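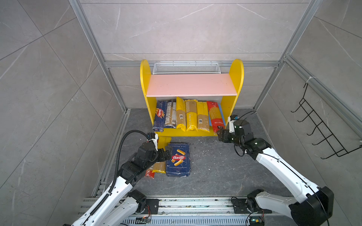
Putting Groceries on a Shelf: Where the Machines Stand

1/4/24
By the Clomer Newsletter Office

Print this article | E-mail this article

Members of the Clomer network have asked on several occasions whether the robots now being offered for light work in shops and homes are ready to be bought. The question was raised again at the July meeting in Losance, where the retail members spoke mainly of shelf filling and the housing members spoke mainly of kitchens. The office undertook to report on one chore that belongs to both groups: picking up packages of dry food and standing them on a shelf.

Pasta was chosen as the test goods. It is sold in every member store and kept in most kitchens, and it comes in packages that do not behave alike. A bag of rigatoni is wide and lumpy and changes shape when it is gripped. A package of spaghetti is long and narrow and will stand upright between two neighbors, but it tends to lean when the neighbors are taken away. Some packages are clear plastic, which can be hard for a camera to find, and some are paper with a window. A store employee adjusts to each of these without thinking about it. A machine has to be prepared for them.

The trial was carried out under the Skov project, with Jeltel providing the goods and the staff time. The equipment was a two-armed station, each arm ending in a gripper with two parallel jaws. Packages were laid on the floor of the station in front of a low shelf, and the arms were to pick them up and stand them beside those already in place. A run was counted as complete when the last package stood upright on the shelf with its front facing out and no other package had been knocked over.

Of 134 runs, 80 were completed without help. In 41 runs a member of staff had to step in once, most often to turn a package that had come to rest face down or to straighten one that had slipped in the jaws. The remaining 13 runs were stopped. In most of these a package had been pushed under the shelf or wedged between the shelf and its neighbor, and the arms repeated the same motion until the operator ended the run.

These results are better than the office had expected when the project was approved. They are not yet good enough for a store. Jeltel has pointed out that an employee who fills the same shelf does so with one hand while holding the carton with the other, answers a customer in the middle of it, and notices a torn package along the way. None of the runs included a customer, a carton or a torn package.

Three findings may be of use to members who are considering equipment of this kind.

The first concerns speed. The arms were slow, and the slowest part of each run was the moment before the grip closed. A package lying flat on a hard floor offers very little edge for a jaw to get under. The operators found that a small change in how the goods were set down saved more time than any change in the settings of the arms. Members should ask a supplier who will lay out the goods, and whether that person's time has been included in the figures.

The second concerns the narrow shelf. Once most of the places were filled, the last package had to go into a gap scarcely wider than itself. A person pushes the other packages over with the back of the hand. The second arm was meant to do this work, and in the later runs it often did, holding the neighbors to one side while the first arm brought the package in. Stations with a single arm were not tested, and the office would be cautious about them for this task.

The third concerns labels. Turning the front of a package outward was the step that failed most often in the early runs. Retail members regard this as essential. Housing members, when asked, did not mind which way the spaghetti faced, and for a home kitchen the requirement could reasonably be dropped. With that step left out, the share of completed runs would be higher, but the office has not recalculated it and does not wish to offer a guess.

On the matter of homes more broadly, the position of the office remains as it was in July. The station used at Skov is fixed to a rail and works within a space that does not change. A kitchen in one of our members' buildings is used by several people in a day, and the shelf is never left as it was found. No supplier that has written to us has been willing to leave a machine in such a kitchen without an operator. Members who receive an offer of that kind are asked to forward it.

A second round has been approved. It is planned at 2000 runs and will add cans and boxed rice. Jeltel has asked that soft bags of flour be included as well, and this is under discussion, as a leaking bag would mean stopping to clean the joints of the arms. Members who can lend a short section of store shelving for the second round should contact the office in Losance. The shelving need not be new, but the boards must be level, and the uprights should be sent with their fittings.

The full table of runs, including the stopped ones with the operators' notes, is available to members on request. Printed copies will be sent to those who attended the July meeting.

Print this article | E-mail this article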